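Trevaskis Three-Finger Gripper: Review After 14 Weeks in a Bakery Packing Room

Ristudwood supplies bread rolls to cafes and canteens. Until November, all hand packing was done by two people per shift, who moved rolls from cooling racks into trays and bowls. The company then bought one Trevaskis gripper, fitted it to an existing Muvach arm, and asked packing lead Hamish Doolan to keep a log. This review draws on that log and on my own time at the bench.

Setup

Mounting took one morning. The finger linkages come assembled, but the grip force has to be set by hand for each product, and the manual covers this in a single page. Plan on 36 test picks per product before the settings hold. The Plinum control software saves them by name, and switching between two saved products is quick.

Grip

Bread is a hard case for any gripper. No two rolls are the same shape, and a crust that looks firm gives way under a narrow contact point. The three fingers close separately, so an uneven roll is held where it is and does not get pushed to the center. Force is the weak point. At the middle setting, one finger can still press a small dent into the side of a roll. Doolan's log treats a dent as acceptable and a split crust as a reject. Over 1,938 logged picks he recorded 60 rejects, most of them before he lowered the force on the outer finger.
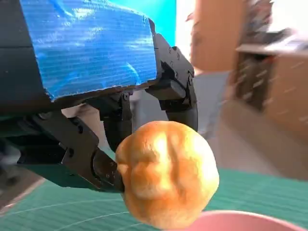
Effect on the work

No jobs were cut. One packer per shift now loads racks, clears rejects and checks trays, and the other has moved to order assembly. Wrist complaints are down, according to Doolan. Standing time is up, and two packers asked for a stool at the checking station – a fair request that took too long to meet.

The less welcome change is pace. The arm does not slow down late in a shift, and the person feeding it feels that. Ristudwood now lets the packer pause the cell without giving a reason. Any buyer should agree on this rule before the first shift.

Cleaning

Crumbs collect in the hinge pins and the cutouts in the finger links. A soft brush clears them, but the job has to be done every shift and belongs on somebody's task list.

Verdict

Recommended for soft, irregular products at moderate volume, with time set aside for force tuning. Not suited to iced or filled goods.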